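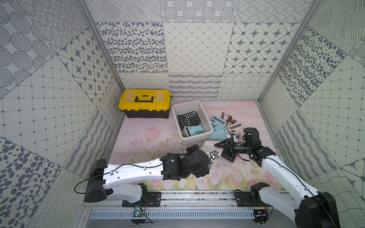
Re-zeroing and checking a two-arm sorting cell after a mat change

August
Posted by Tornora Bench Support

This procedure applies to the Tornora two-arm cell with tiled walls and a printed floor mat. Run it whenever the mat or a wall panel has been replaced, an arm has been unbolted from the front rail, or the gripper has been serviced. Allow 2 hours for a first attempt. The cell must be out of the job queue before you begin.

You will need a set of metric hex keys, a low-range torque wrench, a 240 mm steel rule, lint-free cloths, isopropyl alcohol and a laptop with the Kodeo service client installed.

Isolation

Park both arms from the Kodeo client, then switch off motor power at the supply. Leave logic power on. The LED on the controller board under each arm should remain lit. If either one is dark, check the board's supply leads before going any further. Support each upper link by hand when motor power drops, as the joints are not braked and the link will sag toward the mat.

Mounting brackets

Both arms bolt to the grooved aluminum rail through black brackets. Try each bracket screw with the hex key before applying the wrench. A screw that turns freely usually means the nut has walked in the groove. Slide it back under the hole, seat the bracket square to the rail and tighten to 4 N·m, alternating between screws. Centre-to-centre spacing of the base joints is 760 mm. Measure it in thirds of the rule's length if you have nothing longer, but a tape is better.

Cables

The cable on the left arm loops out from behind the base and then follows the white link under small clips. Keep the loop. Pulling it tight to make the cell look neater loads the connector at full base rotation, and the resulting fault shows up as intermittent encoder dropout – easily mistaken for a bad motor. Confirm that every clip is closed. On both sides, move the board leads clear of the rail face and check that nothing hanging at the front can be reached by the gripper.

Mat and walls

Wipe the mat with a dry cloth first, then with a cloth dampened in alcohol. Do not spray the print directly. Smudges in the middle of the mat are common and only matter if the floor plane fit fails. Wall panels must sit flat against each other with no lifted corners. The patterns are deliberately irregular, and a panel refitted upside down will shift the camera registration without raising an error.

Zeroing

Restore motor power with both arms parked. In the client, select the left arm, choose Zero Joints, and move each joint by hand to its witness mark when prompted. Repeat for the right arm. Never zero both together. Save under a new revision name; the client overwrites without asking.

Test load

The standard Gastemer load is an open white bin and a mix of calculators, some placed in the bin and some left on the mat beside it. Use light and dark cases. Pale blue on a pink mat is a fair segmentation test, and a black case inside a white bin will expose poor exposure settings quickly. Put the toolbox in a back corner as a fixed obstacle.

Jog the right gripper down with the fingers open until the lower finger is 2 mm above the mat, then read the height in the client. An error above 1 mm means the zero is bad. Go back to the joint that was hardest to line up, normally the wrist. Then run the Dobson pick cycle at quarter speed and keep a hand on the stop.

Return to service

Log the revision name, bracket torque and height error for each arm. Re-check the bracket screws after the first full shift.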